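The mural corner, four months in

I finally got my favorite end of the long room to a point where I want to show it off! Regular readers will remember that in March I was still living with bare white walls and a TV balanced on a box. Dragica Softić kept telling me to put up something green, and she was so right. I picked a big landscape print from a little shop called Pirnon (order number 176, still taped to my fridge) and hung it in one very sweaty evening with Senan, who is taller than me and much calmer with paste.

I love it. Rolling hills, a small house with a reddish-brown roof near the top, trees dotted all over. It makes me think of my great-aunt's place, built in 1946 and surrounded by nothing but grass. The mural stops partway down and leaves a band of plain white wall above the black baseboard, and I went back and forth on that for ages, but I think a full-height one would have swallowed the room.

The TV went onto a black rolling-type stand with two posts and a skinny shelf. I wanted the hills to show behind it, and they do! Then there's the air purifier, which is big and boxy and white, and which I have grown weirdly fond of. It gets its own spot beside the blinds. The light wood-look floor ties it all together, with those long diagonal planks I dithered over until the Benadard people stopped returning my calls.

The newest thing is the round black basket. I'd been looking for something low that could sit right on the floor and catch small stuff, and this one is shallow enough that you can see what's in it from across the room.
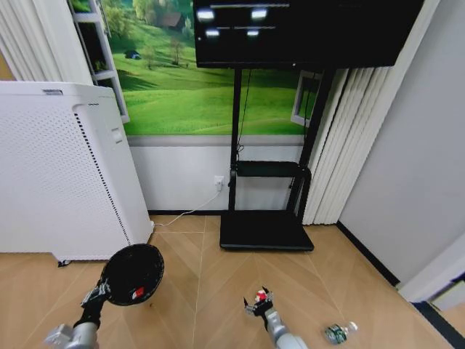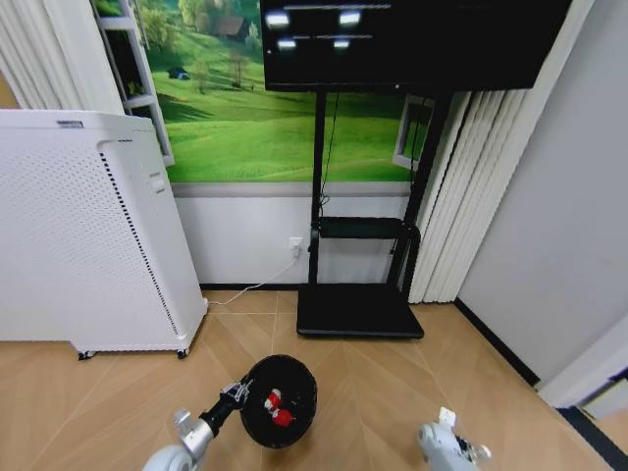
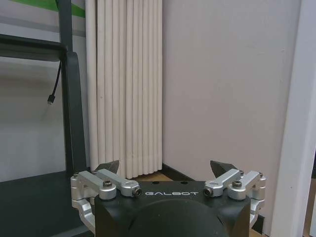 How do you keep white blinds and curtains from going gray?

I go over mine every 16 days with the soft brush on the vacuum, top to bottom, on the lowest setting. Anything that needs more than that gets a barely damp cloth and a drop of dish soap, then I leave the window open for the afternoon.

Next up is the cord by the outlet, which I'd like to run along the baseboard, and maybe a lamp. Viorica has one from Ferri she's willing to part with, if I can carry it down three flights of stairs.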